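I'm opening the doors of my studio in Culemthorpe, and you're invited

CULEMTHORPE, February - I've been designing buildings out of this town for 18 years, and for most of that time the only people who saw the inside of my studio were clients and whoever was delivering lunch. So I'm really happy to tell you that the Castholm Open Studio starts this spring! It's a free program for anyone who wants to learn how a building gets thought up, drawn, argued over and finally put together.

The idea came out of a library extension I did with the Araújo workshop a few years back. We had high school kids dropping by the site nearly every afternoon, asking why the stairs were where they were and who decided on the windows. Great questions, and a couple of them made me go back and change the drawings (the reading room is better for it). I kept thinking those kids should have somewhere to go with all that curiosity, and I kept not doing anything about it. Then the old Castholm print building came up for rent.

It's 700 square feet on the ground floor, with north light and a terrible kitchen. I signed the lease the same week.

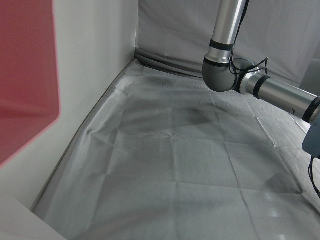
Salmon pink against white and pale gray.

The first session runs for 6 weeks, in the evenings, starting at 6 p.m. You don't need to know how to draw. You don't need software, a portfolio or a plan for your life. We'll start with measuring a room you know well, and from there each person picks one small building problem and sticks with it - a bus shelter, a porch, a place to keep bikes, whatever bugs you on your way to work. I'll be there every evening, and friends from the Araújo workshop will come in to teach model making and talk about timber, which they can do for a very long time.

Kasport, who I've worked with on display and exhibition projects, is paying for materials, so there's no supply fee. They're also lending us the tables and shelving. I'm grateful, and I told them I'd say so in print.

There are 18 places in the first group. If more people sign up than we can fit, names get drawn from a box, and everyone else goes to the front of the line for the fall. Teenagers are welcome from age 16, with a signed note from a parent or guardian.

At the end we'll hang everything on the walls and throw a party. Finished work, half-finished work, the drawings you hated in week two - I want all of it up there.

To sign up, stop by the Castholm building at 1212 Mill Street, Culemthorpe, and fill out a card at the front desk. Reporters and photographers are welcome at any session, just let me know ahead of time so I can find you a chair.

###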